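Unier recherche des participants pour l'essai à domicile du kit Ekport

Unier met à l'essai Ekport, un kit de deux pinces à main destiné à l'enregistrement de gestes du quotidien. Les données servent à entraîner les bras robotisés de la gamme Garrido. L'essai se déroule en juillet, chez les participants, avec leurs propres objets.

Le travail consiste à saisir, déplacer et ranger de petits objets sur une table : bijoux, montres, accessoires, emballages. Chaque participant réalise 144 séquences, à son rythme, puis remplit un questionnaire sur la prise en main du kit.

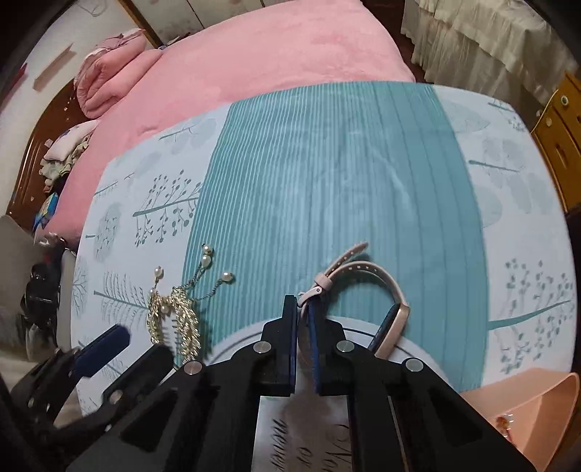 Kit Ekport : prise d'un bracelet connecté à bracelet rose, sur une table de chambre.

Profil : être majeur, pouvoir utiliser les deux mains sans gêne, disposer d'une table dégagée et d'une connexion internet. Aucune expérience en robotique n'est demandée. Une formation en ligne est prévue avant la première séquence.

Indemnité : 131 euros, versés après le retour du kit. Places disponibles : 23. Le matériel est prêté et les frais d'envoi sont pris en charge.

Candidature par le formulaire du site Unier, référence Feto 999. Merci d'indiquer votre commune et vos disponibilités.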